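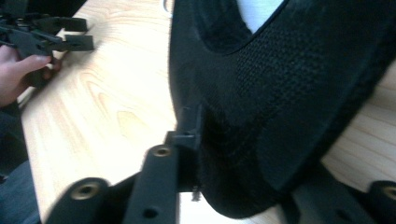 Black gripper, black bracket tab, black padding. At least the table's a nice colour.

Mar 25, 2020

Well, I've spent most of today doing sums, so this will be a money entry I'm afraid. I promised myself I'd have the shopping list for the gripper job finished before supper and it's nearly eight and I still have two columns with question marks in them. But I'm in a good mood! I had toast for lunch and toast for tea and I think I've finally worked out what we need to buy and what we only want to buy.

So, the budget. It's 2,000 for the whole of this first go, and that has to cover the arm deposit, the grippers, the bits for the grippers, and whatever we break. Ludivine was very clear on the phone that it's 2,000 with the delivery in it (last time I left the delivery out and had to ring her back, and I could hear her typing while I explained). She's fine about spending it, she just wants to see it written down first, and she wants it as one page. I keep writing two.

I started with the arm since it's the biggest thing. Drevero will rent us one of their small ones against a deposit, and Listura will only sell. I went back and forth on this all morning. Renting feels like throwing money into a hole, but if we buy from Listura that's the entire pot gone and then some, and we'd have a lovely arm with nothing on the end of it. I rang Drevero to ask whether the deposit comes back if we change our minds, and the man said yes, less wear, and then I asked what wear meant and he said he'd send me a sheet. I'm still waiting for the sheet. Must chase.

The grippers are where I got properly stuck. What we want the thing to do is pick up the padded pieces and deal with the little plastic brackets, and those are two very different jobs. The padding is soft and a bit fuzzy and there's that panel of mesh across the face, and I don't want anything hard dragging over the mesh. Then the bracket tab is this small square-ended bit of plastic sticking out at the side with a tiny hole in it, and for that you want something thin and stiff. The long flat arm on our gripper is a good shape for getting near the tab, I'll say that for it. I'm much less sure about it for the soft stuff. I had written down two complete grippers, one for each, and then I looked at the total and crossed one out, and then I felt mean and wrote it in again in pencil.

What I think now is one gripper and two sets of fingers. Jacquet will do a spare set for 300, with the brass inserts already fitted, and I'm happy to pay for that part. I know we could press our own inserts in and save a bit, and I know somebody will say so when they see the page, but I have done inserts at the kitchen table with a soldering iron and I still have the mark on my thumb. They went in crooked, too. Three out of the first batch, and then I stopped looking. So it's Jacquet, 300, and I've put it in pen.

Delivery from Jacquet is another 64 which made me squeak. I asked if it would be less if we waited and had it sent with something else, and the lady said it'd be the same box and the same van. Fair enough. I did think about ordering two spare sets in the one box, and I might yet, it depends on the deposit.

Then the brackets themselves. We've been handling the same few of them for weeks and they're going to get tired, all those flat tabs with the little holes, and if a tab snaps I don't want to be sitting here with no brackets and a hired arm costing us money. Skalladine do them in bags but the wait is over 17 days at the moment, and that's what they say now, goodness knows what they'll say next week with everything as it is. I've put a bag on the list as the very first order. It's the cheapest line on the page and I think it's the one that could sink us. I'd like to have them in the cupboard before the arm is even booked.

Things I've decided against, so that I don't open it all up again tomorrow: the stand with the wheels (the table's perfectly good), the fancy case, and the Listura training day, which we couldn't go to at present anyway. Things I haven't decided about: a spare cable, and whether to pay for Drevero's cover in case we drop it. Ludivine says we should, because she has seen me carry things. I said I'd think about it. I've thought about it and she's right but I haven't told her yet.

Oh, and the threads! I noticed a few loose fibres hanging off the bottom rim of one of the padded pieces, right by the tab. It's a small thing but I can just picture one of those getting caught between the fingers over and over. I don't know if that's something you can buy your way out of, or whether I just go along with the nail scissors. I've written "scissors" on the list with no price next to it. There's a pair in the sewing box, so long as they haven't wandered off.

One more thing, and then bed. If the Drevero deposit really does come back, we could do the hire through to June and then look at buying with a clearer head, and by then we'd know which fingers we reach for most and whether the soft ones earned their place. I like that much better than guessing now. I wrote it at the bottom of the page in small letters and it very nearly all fits on one side, apart from the delivery line, which has gone over. I'll try it again in the morning with narrower margins.

Tomorrow: ring Drevero about the sheet, order the Skalladine bag, ask Jacquet how long the fingers take, find the scissors, buy bread.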